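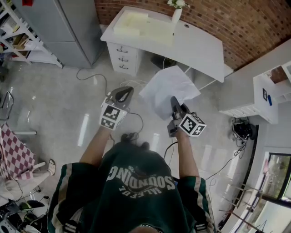 Ticket 242
Product: Trunix Journal, desktop version
Opened by: Tane Tomoana, Rathnayake Notary & Signing, Stollville office
Opened: 2020-12-11
Category: Journal export / signature pad
Status: Closed

Problem as reported

We have two notaries in Stollville and one in Fallcombe, all keeping electronic journals in Trunix. When I export my own journal to PDF, the export stops at entry 211. The progress bar gets to that entry, sits there, and then I get "Export failed, code 500." No PDF is saved. The other two journals export normally.

I need a full copy of the journal because a title company has asked for a certified copy of one line item from November, and our office practice is to run a full backup before we pull any single entry. I can open entry 211 on screen. The signer name, document type, ID type and fee all show. The signature box shows as blank with a gray border.

Tried so far:
Restarted the program.
Restarted the computer.
Exported to a different folder.
Exported entries before 211 only. Works.
Exported entries after 211 only. Works.
Exported 211 by itself. Fails with the same code.

I have not edited the entry and don't want to. Please don't ask me to delete it and type it in again.

Support, first reply

Thank you for the list, it saves a step. You are right not to delete or retype the entry. Trunix will not let you delete a completed entry in any case, but it will let you void one, and a voided entry stays in the journal with a line through it. Please don't void it either.

Code 500 in the export window means the program found an entry marked as signed and could not read the signature file that goes with it. The entry text and the signature are stored separately. Please send the following:

1. The version number from Help, then About.
2. The log file from the Trunix folder under Documents. The newest one is enough.
3. Whether the signature on 211 was taken on the pad or on a tablet.

Please do not send the journal file itself. It has signer information in it and we don't need it for this.

Customer reply

Version is the current one, it says no updates. Log attached. The signature was taken on the pad at the front desk. I remember the appointment because it was a two-signer power of attorney and the pad went dark between the first signer and the second. It came back when I moved the cord. The second signer signed again and the entry closed like usual, so I did not think more of it.

Entry 210 is the first signer and that one is fine. 211 is the second.

Support, second reply

The log shows the pad disconnecting and reconnecting twice while entry 211 was open. The first attempt at the signature was saved as an incomplete file. The second attempt was saved completely, under a temporary name, and the entry is still pointing to the incomplete one. The good signature should still be on your computer.

To reconnect it:

1. Close Trunix.
2. Make a copy of the whole Trunix folder on a USB drive. Keep the drive locked up with your seal.
3. Open Trunix again and sign in as the notary who owns the journal. An office administrator login will not work for this.
4. Go to Tools, Journal Check, and choose Check Signatures Only.
5. When the list comes up, 211 should be marked "Unlinked file found." Select it and press Preview.
6. Compare the preview with any copy you have of the signer's signature. If it matches, press Link. If it does not, stop and write back.

Linking adds a dated note to the entry. The original date and time do not change. Whether you also want a note of your own in the comments field is up to you and your state's rules. We can't advise on that part.

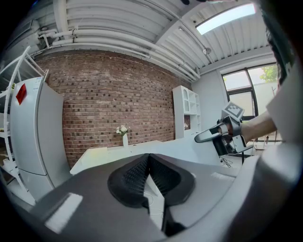

The signature pad needs attention as well, or the same thing can happen to another entry. Two disconnects in one appointment usually come from the cord or the port, and only now and then from the pad. Try a different port on the computer itself, not one on a hub or a keyboard. If the pad still drops out, change the cord. A lot of replacement cords are thin and white, similar to the white cable against the pale floor in the photo, and they look alike once they are lying on the floor. Put a tag on both ends of the pad cord so that it isn't unplugged by mistake when something else is being moved. Ours should be no longer than the one that came in the box.

After changing the cord, open Tools, Pad Test, and sign the test box five or six times. The counter under the box should say 0 dropped each time.

Customer reply

Journal Check found it. The preview was the full signature and I compared it with our scan of the power of attorney. It matches. I pressed Link and 211 now shows the signature on screen.

The export went further but I have a new question. The PDF came out at almost 200 pages and the signatures look rough when printed. The title company will want to be able to read the one they are asking for.

The pad was on a hub under the desk. I moved it to the back of the computer and swapped the cord. Pad Test says 0 dropped on six tries. I left the old cord out of the drawer so it doesn't end up back in use.

Support, third reply

Good. The rough signatures are a print setting. In the export window there is a box called Image Quality, and it is set to 200 by default to keep the file small. Change it to the highest choice on the list and export again. The file will be larger and the export will take longer, so let it finish before opening anything else in Trunix.

For the certified copy, use Export Single Entry and tick Hide Other Entries. That way the copy has only the line item that was requested, with no other signer's information above or below it. The certificate wording is not part of Trunix and has to be added by you.

Customer reply

Exported the full journal and the single entry, both are readable. Fallcombe also had their pad on a hub, so they have been told to move it. Their Journal Check came back clean – no unlinked files.

You can close this.

Support, closing note

Closed at customer's request. Cause: pad disconnected during signing, entry left pointing to an incomplete signature file. Fix: Journal Check, Link. Passed to the development team with a request that the export name the entry and the missing file in place of the bare code.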